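Hedlund opens parts and repair counter for flat-pack frames and poles

EMSTEAD, October — Lost a pole? Cracked a base? Don't bin the lot.

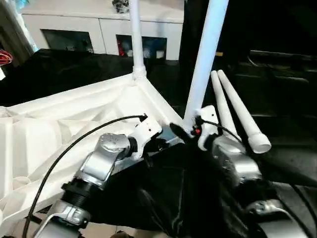 White molded plastic frame with its tall pole, on black cloth.

Hedlund today opens a spare parts counter at its Emstead store, for anyone stuck with a half-built rack, stand or plastic frame. Bring in what you have. Staff match it, or order it in.

Stock on day one: 1154 parts. Poles, end caps, pipe fittings, molded bases. Most small pieces cost under 7 dollars. No receipt needed, no membership.

"People throw out a whole unit over one missing pipe," said Embla Brekke, store manager. "Drives me crazy. We had a drawer of spare caps behind the register for years and customers kept asking for it, so now its a proper counter."

Assembly help is also on offer. Drop off the parts in the morning, pick up the finished piece after 4 p.m. — bigger items may take longer. Ask first for anything over 83 inches, the bench won't take it.

Poles from Flavano and Carkis ranges carried at opening. Other makes to follow, list at the counter.

"Bring the broken bit with you, even if its in two pieces," said Carter Arsenault, who runs the bench. "A phone photo is okay but threads are hard to judge from a photo."

First 1000 customers get a free bag of mixed end caps. One per houshold.

Counter hours: 9 a.m. to 6 p.m., rear entrance, next to paint.

Press contact: Kirstin Yule, Hedlund, Emstead. Interviews by arrangement, mornings best.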